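Skip to content
Home News Automation Recycling Safety Archive
Search this site Enter keyword Go

When the gripper does not let go: a fault report from a disassembly cell

Barnabás Rácz keeps the fault log for a cell that takes apart desktop computers. The log has 1,359 entries. Most of them are one line long: missed grasp, part shifted, operator reset. Entry 174 runs to several pages, and it is the reason for this interview.

The cell is run by Pellon, a small electronics recovery firm. It pulls reusable parts out of office machines before the cases go to the shredder. Drives come out first, then memory, then the power supply. A person opens the case and puts it on the table, and the robot does the lifting.

"Lifting is the whole job," Rácz said. "The robot does not unscrew anything. It takes hold of a part that is already free and moves it to a rest position. On paper that is very simple." 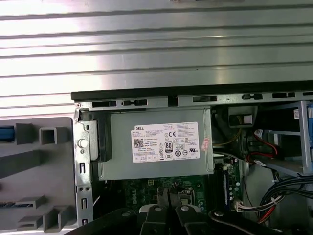

PLAKVILLE, 7 Jul 2025 — The fault in entry 174 began with a drive carrier. The arm had taken hold of a hard drive in its plastic carrier and raised it clear of the case. At the top of the lift the controller logged a brief drop in supply voltage and restarted the gripper's control board. The arm stayed where it was. The gripper's board came back up and ran its normal startup routine, and the first step of that routine was to open the fingers fully to find the end of travel.

The drive fell onto the motherboard. It landed on a corner, broke a memory slot and bent the frame around the processor.

"The damage was one used motherboard," Rácz said. "In money that is close to nothing. But the arm was holding a part in the air, and it let go without being told to. If a person had been leaning in to clear a cable, the drive would have hit a hand."

Shaimaa Mahrous, who was brought in from the integration company Laing to review the fault, put it in a different order. She said the voltage drop was the smaller problem.

"Supply dips happen," she said. "You design for them. The question I asked first was why a board that restarts under load is allowed to move at all. The startup routine assumed the hand was empty. It had no way to check, and it did not ask the arm controller, which knew very well that a part was held."

The arm controller did know. Its record shows the state "part held" before the dip, during it and after it. For 269 milliseconds the two devices disagreed, and neither raised an alarm. The gripper reported itself ready. The arm accepted the report and went on to the next move, which was to carry the drive to its rest position. It carried nothing, set nothing down and marked the step complete.

Rácz found the fault from the parts count at the end of the run. He said this still bothers him more than the drop.

"The step was green," he said. "Every step was green. I had a broken board on the table and a log that said the run was clean."

Finding the cause of the dip took longer than finding the cause of the release. The first suspect was the power supply in the cabinet, which was replaced with no change. The second was the gripper cable. It runs along the arm and bends sharply at the wrist when the hand is tipped down toward a case. Mahrous had the cable flexed by hand with a meter on it and saw nothing. She then asked for the arm to be driven through the same lift, over and over, with a logger on the gripper's supply line.

The dip showed on repeat 109. It appeared only when the wrist was near the end of its rotation and the fingers were closing hard at the same moment. One strand group in the positive conductor had broken inside the jacket. The remaining strands could carry the holding current but not the peak.

"You will not find that with a static test," Mahrous said. "The conductor was good in every position you could put it in by hand. It needed the bend and the current together."

She does not consider the cable a defect in the ordinary sense. It was rated for flexing, but for a wider bend than it was given. The clamp nearest the wrist had been moved during an earlier change, to keep the cable from brushing the sides of open cases, and the new position tightened the curve. The change was written down. The bend radius was not checked.

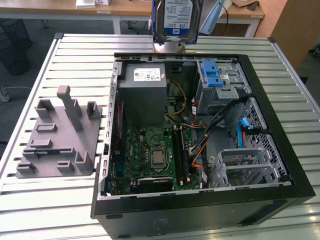
Photo: Pellon

Three changes followed. The clamp was moved back and the cable replaced with one that has a tighter rated bend. The startup routine was rewritten so the gripper does not move after a restart until the arm controller sends a release, and it will send one only if its own state says "empty" or an operator confirms by key. Last, the fingers' position is now compared with the expected width of the part at the start and end of every carry. If the fingers are closed further or opened wider than the part allows, the run stops.

Rácz had argued for the width check before the fault. It had been left out to save time on each cycle.

"It costs very little," he said. "I measured it afterward. I should have measured it before, and then there would have been no argument."

Mahrous wanted a fourth change and did not get it. She asked for a gripper that holds by spring force when power is lost. The present one is driven by a motor through a gear train. It tends to stay closed when power goes, but nothing guarantees that. Pellon's view is that the drives are light, the lift is low and the fence keeps people out while the arm is live. She accepts the fence and disputes the rest.

"A fence is a good measure until somebody opens it with a part still in the hand," she said. "Then you are standing next to a held load with the power off. I would like that load to be held by something other than friction."

For now the written procedure covers the gap. Before the gate is opened, the operator must send the arm to its rest position and confirm that the hand is empty. If the arm has stopped with a part in it, the operator puts a padded tray under the part before reaching in. Rácz wrote that step himself and says it is followed, though he would prefer not to depend on it.

Asked whether a similar fault could be present in other cells, both said yes. The startup routine came with the gripper's control software as a default. Mahrous has since looked at a second Laing installation, a sorting line at Claramwood, and found the same default in use there. It had caused no trouble, as that line's hand is opened after every cycle and rarely restarts with anything in it. The setting was changed anyway.

"People read the startup section once, when they unpack the thing," she said. "They read it with the hand empty, on a bench. I would ask them to read it again and imagine a part in the fingers at each line."

Rácz has kept the old cable. The jacket shows no mark where the strands parted, and he uses it when he trains new operators: he hands it over and asks them to find the fault. They bend it, look at both connectors and hand it back.

The spring gripper is on the list for the next budget review, in August. Entry 174 remains open in the log until that is decided.

We use cookies to remember your settings and count visits. Accept Decline Read our cookie notice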